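Saturday, February 17, 2018

Back in the shop on the weekend with the coffee maker and the loud heater, and I've finally got time to write up the Sarero properly. We have it on loan until the people at Rathore want it back, so if you're reading this on Monday and you have a towel or a shirt you've always wanted to see a robot struggle with, bring it in.

Short version of what it is, for anyone who missed the call. Sarero is the soft goods kit from Rathore. You get a pair of long slim fingers, a little camera that sits at the wrist, the mounting hardware, and a seat on Flivwood, their software, which does the looking and the deciding. It bolts onto an arm you already own. The pitch is that a small linen or returns business can have it sorting and checking fabric items in an afternoon. The quote in my inbox says 3562 dollars for the hardware with the first year of Flivwood thrown in, and after that the software is a yearly fee they've been a bit shy about. I've asked twice. I'll ask again.

Mounting went fine! I was ready to complain and I can't. The bolt pattern matched, the cable is long enough to go round the elbow without tugging (the last kit we tried, you could hear the connector suffering), and the wrist view came up in Flivwood the first time. I did have to shave a little off the strain relief clip with a knife so it would seat. Keep the shavings in mind if you ever wonder why there's black dust in the vise tray.

Calibration is a guided thing where it asks you to jog to spots on the table and press OK. The wording is odd in places and one of the prompts has left and right swapped, so read the picture and ignore the sentence. I've put a sticky note on the monitor. After that I went straight to the pink towel, as it's the fuzziest item in the bin and I wanted to be mean. 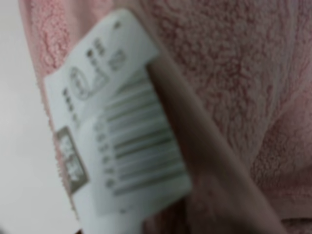 Tag handling

My main interest, and the reason I asked for the loan at all. Folding is fun to watch but what people keep calling us about is tags: find the tag, turn it up, get the number off it, put the item where it belongs. Flivwood has a whole mode for this. You pick "label" from the task list, draw a box where the item will be, and off it goes looking for something flat and bright with straight edges.

On a tag like this one I'm pretty happy with the finding part. White against pink is about as kind as it gets, sure, but it's also sitting at a slant on a deep pile that wants to swallow everything, and the finger can get down on the tag without digging a trench in the loops. I like these fingers a lot more than the stubby ones we've been using. They're long and narrow and have a matte finish, and you can lay one nearly flat against the cloth.

Reading is another matter, and I'd like whoever picks this up next to spend real time on it. At the distance where the finger is touching the tag, the wrist camera is soft. I can see there's a barcode and I can see there are digits beside it, and I couldn't read you a single one. Same story with the small print. The care symbols are big enough that I can make out a round one and an angular one, and that's my limit. Meanwhile the loops off in the corner of the towel look lovely, so there's detail to be had, just not where the number is!

The other half of the problem is the finger itself. Come in over the right side of the tag and it covers the edge of the barcode, and no amount of focus is going to get you bars that are under a finger. There's an approach side setting in Flivwood, buried two menus down under Motion, and I want to try it set to "short end" so the finger lands on the blank part. If there is a blank part. On this tag there's printing pretty much everywhere you look, so maybe what we want is to hold the towel beside the tag and let the tag lie there by itself.

Things to try, in whatever order you feel like:

Back the wrist off before the read, then come in again to grip. Costs time. Might be worth it anyway.

Turn the wrist so the bars run square to the picture. Flivwood says it doesn't care about angle. I'd like to see it not care.

Use the side camera for finding and keep the wrist camera only for the last bit. I think this is what Rathore does in their own demo but the demo is cut in such a way that I can't tell.

Ask Rathore if there's a closer focusing lens. The manual mentions "optional optics" once and then never again.

Set dressing, or, my table is a mess

I've gone with the white tabletop for all of this. I know some of you prefer the gray mat, and I may come round, but with the white I can spot a towel outline from across the room and Flivwood gets its item box right without me nudging the threshold. The downside is that every bit of fluff shows. The software has a setting called minimum item size and out of the box it's tiny, so a scrap of thread is in danger of being treated as somebody's laundry. Bump it up before you start. I set mine to 3, whatever the unit is (the manual doesn't say, and I've been through it with a highlighter).

And keep a lint roller handy. I mean it, terry sheds like a cat, and there are always little bits of something between the tray and the towel by the time I look down.

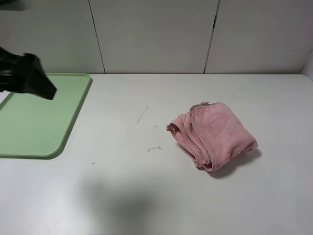 The mint green tray is the drop zone for now. I like that it has a rim, because you can tell Flivwood to treat a rim as a wall and it will keep the fingertips off it, more or less. I also like the color, it's well away from white and well away from pink so the three things on the table are easy to tell apart, for me and for the software. If you swap it for the clear one, redo the zone from scratch. I tried just sliding the old zone over in the editor last night and got a very confident arm heading for a place with no tray in it. Stop button works great, by the way.

One gripe about the tray zone. It has to be drawn as a straight rectangle, lined up with the table, and I never set a tray down straight in my life. A degree or two off and the corner of the zone is hanging in space. Rathore's suggestion was to tape the tray down. Fine, but a person running a linen room is going to knock that tray with a hip every single shift. Let me rotate the box! I've put it on the list of requests.

I had the speed at 2 for most of the morning, on their scale that goes up to I'm not sure what, and it's a nice calm pace for working next to. Leave it there for tag work please. Towels left in a heap like this need the slow approach, since all those rolled edges look like good places to grab and only a couple of them really are. For folding you could go quicker.

The lighting is just the overheads with the diffuser panels, no lamp. I'd planned on bringing the lamp over and then didn't need it. The shadows on the table are soft enough that Flivwood leaves them alone, which I can't say for the package we looked at in June, the one that kept trying to pick up its own shadow.

About the money, because someone will ask. If we're only buying it to fold, no, I wouldn't. If the tag reading gets sorted out then I'd say yes pretty cheerfully, the fingers alone are the nicest thing we've had on that arm. Hostedness is the project it would go to first, and they need the number off every tag, with no person standing there squinting. I'm not going to promise them anything until I've seen a read I can check against the tag with my own eyes.

Flivwood login is on the card in the drawer. Please log out when you're done, it only allows one seat and I got locked out by myself this morning from the other computer.

Still owed from Rathore: the yearly price, the answer on the lens, a corrected calibration prompt, and the spare fingertip pads that were on the packing list but weren't in the box.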